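Handing a Sorting Station Over to Two Arms: Setup and Staffing Steps

Applies to the small-parts benches at Presonholm and Dekham. Sandberg still sorts by hand and should use the older sheet.

Before you start

You need a two-arm bench, two open bins, a sheet of brown paper large enough for the work area, and a set of foam cubes in mixed colors. Cubes stand in for product until the station is signed off. Book one operator from the line for the full setup. A technician working alone will miss things the operator knows, such as which parts roll and which bin fills first.

Step 1. Record the manual job

Watch the operator sort for one full shift. Write down every task, including the ones missing from the job sheet: clearing jams, pulling damaged parts, answering questions from packing. At Dekham the job sheet listed 4 tasks and Thodoris Balaskas recorded 77 separate interruptions in a shift. The arms take over the sorting only. The rest needs a name next to it before the station goes live.

Step 2. Lay out the bench

Tape the paper flat. Set one bin at the far left and one at the far right, open side up. Scatter the cubes between them. Avoid straight rows, which make the test too easy.

Step 3. Check reach and cables

Jog each arm to its own bin, then bring both grippers toward the middle at low speed. Set the keep-out distance there. Cables need enough slack for the full bend of the elbow. Check the straps on both arms at the start of each shift.
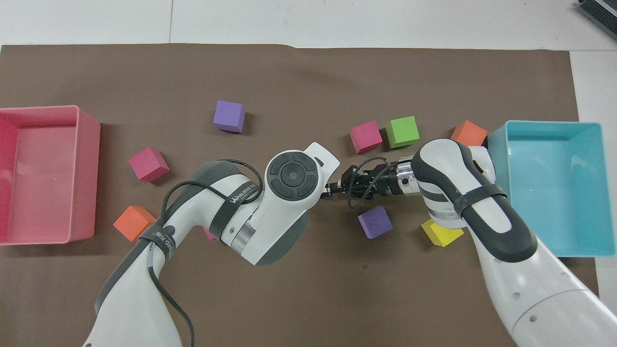 Step 4. Run the trial picks

Run 152 picks. Log each miss with the cube color, its place on the paper and the arm used. A cube lying under an arm counts as a miss if the arm does not back off and find it. Have the operator keep the log, as the same person will be reading fault codes later.

Step 5. Reassign the work

Sorters who move to the station become station operators. They refill, clear faults and inspect rejects. One operator can cover two benches, but not during the first month. Post the new rota before the changeover and confirm pay grades in writing. Themis Margaritis holds the grade table for both sites.

Step 6. Review

Repeat the review in June. Compare the fault log with the task list from Step 1 and move any unassigned task to a named person. File both under job number 1363 in Ikau.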